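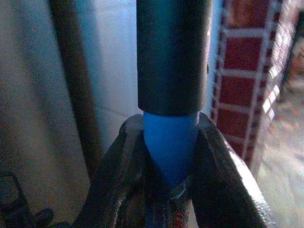
Blue tip, close up

Dorkell open studio, Parkdale, Nov 15, 2023. Quick notes before I lose them.

Got in late, missed the welcome. Brand team was already on the Stullus case - small accounting firm, old name nobody could spell, new name, new site, brochure for first meetings. They showed 11 logo drafts. Liked number 2 better than the one the client picked, oh well.
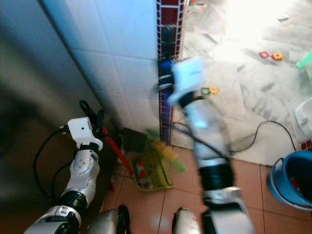 Bathroom corner, red-handled broom against the wall

Puspita Gunawan did the copy session. Best part of the day. Cut a 62 page pitch document down to one folded sheet, read bits of both out loud. Lots of laughing. Her rule: write the thing the client's receptionist would say on the phone. Will steal it. 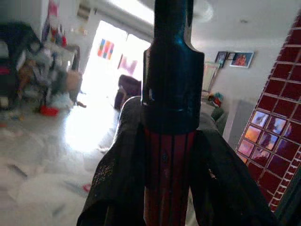 Gripper over pale tile

Then the Šimko campaign. Mailed 1,161 postcards, got fewer calls than they hoped and said so. Wrong list, they think. Second try goes out in Febuary with a shorter message. Asked about pricing - flat fee per project, revisions extra after the second round.

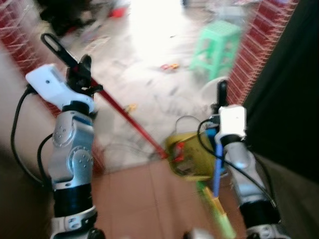
Red pole, yellow dustpan

Coffee ok, parking terrible. Print samples table was picked over by the time i got there, took a paper swatch book and one Stullus brochure. Need to email Puspita for her slides.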